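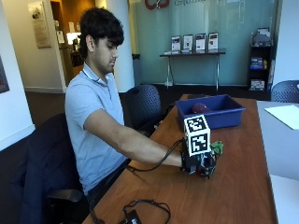 Is the porcelain works tour at Gelley worth a half day with two kids? We will be staying in Urcombe for a week in July and my husband's aunt says the works is the one thing we should not miss. The site says the long tour includes a painting session, where everybody sits at a wooden table and decorates a plate. My older son is a teenager and would be fine leaning over a table like the young man in the blue polo shirt, head down and one arm stretched out across the wood, for as long as they let him. The younger one is 3 and won't sit for anything. Can one of us do the short tour with the little one while the other two do the long one? Also, is the parking any good? We will have a rental car and a stroller.

Sinéad Moynihan

We did both tours last summer, on different days. The short one goes through the mold room and the old kiln, then lets you out in the shop. The long one adds the glazing room and the painting. They start from the same desk but not at the same time, so you would have to ask for slots that end close together. Email them, the booking page won't let you do it.

Strollers can't go into the old kiln. There is a step up and the door is narrow. They kept ours behind the desk and I carried my daughter, who was fine until the glazing room and then wanted out. The guide took us through a side door to the courtyard and we waited there on a bench. There is a tap and a bit of grass.

The plates are fired after you leave. You can pick yours up later in the week or pay to have it mailed. Ours was mailed and took 16 days, with one chip on the rim. If you are in Urcombe all week, paint early and go back for it.

The museum room upstairs is small but I liked it. The oldest piece is a sauceboat from 1779 with a repaired handle. The labels are in very small print.

Parking is across the road, behind the Baysal bakery. It fills up by late morning. The bakery is good for lunch if you don't mind standing.

Colm Conneely

Parking was fine when we went but that was out of season.

prostitz_fan

Skip it and go to the Prostitz glassworks, much better and you can see them blowing. Kids loved it. Not sure if they still do tours, check first. It is the other side of Urcombe on the river road, and you can park right by the door. They had a small train for little kids too, or that may have been the place next to it.

Last edited 1/29/26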